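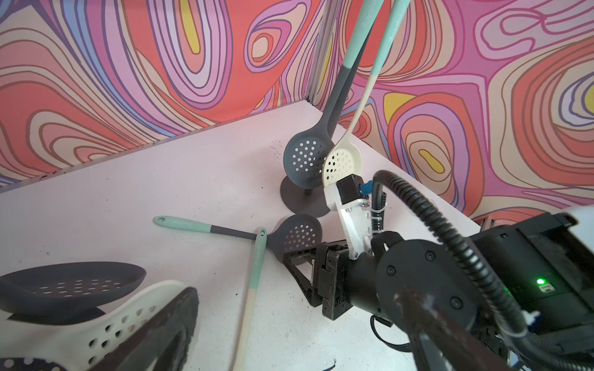 Ticket: utensil stand tips over when loaded
Product: Nustonora round stand, dark grey
Status: open, waiting on supplier (Cako)
Area: kitchen samples

Reported fault
Stand falls over when long-handled skimmers are put in bowl end down. Handles all lean to one side and the base lifts. Stand was supplied by Cako in April as a match for the grey and the cream utensils.

Checks so far
1. Table checked with a spirit level. Level both ways.
2. Base wiped and inspected. No burrs, no missing feet.
3. Loaded with 4 grey pieces, handles spread evenly. Stable.
4. Loaded with 4 cream pieces, handles spread evenly. Stable.
5. Loaded with all 8, handles left to fall where they like. Tipped on the second attempt.

Emptied the stand and sorted the pieces by head. The slotted spoons have a shallow bowl and nest against each other. The skimmers do not. Their deeper bowls sit proud and push the necks outwards.
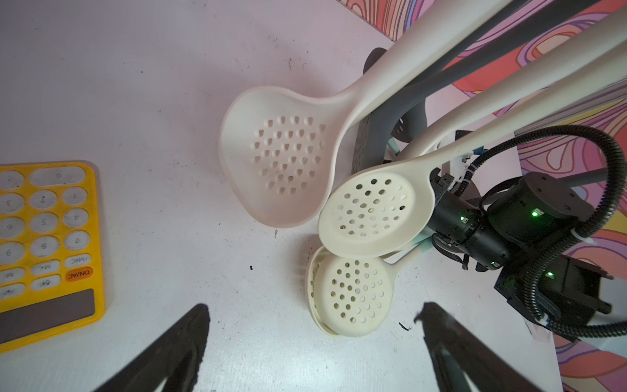
Repeated check 5 with the skimmers in first and the spoons after. Tipped again, on attempt 5. Better, still a fail.

Tried a second stand from the same Cako carton. Same result, so a single bad unit is ruled out. Lawal asked whether the colour makes any difference. Swapped grey for cream at every position and saw no change.

Handle length is the likely cause. With the bowl at the bottom most of the handle is above the rim, and a small lean at the neck becomes a large one at the grip.

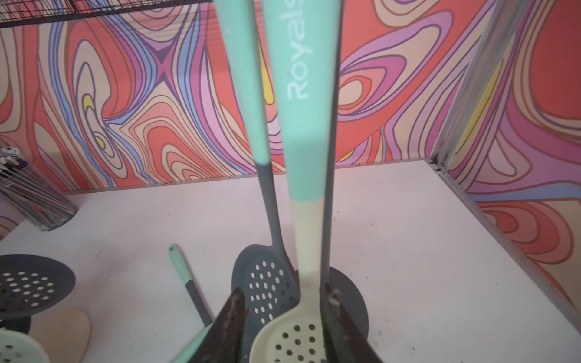 Workaround: no more than 4 pieces per stand, skimmers on opposite sides. Anything over that goes on the rail by the hole in the handle, if it has one.

Outstanding
- Cako to confirm whether a weighted base is available.
- Grallell to hold the shelf label until load limit is agreed.
- Repeat check 5 on replacement.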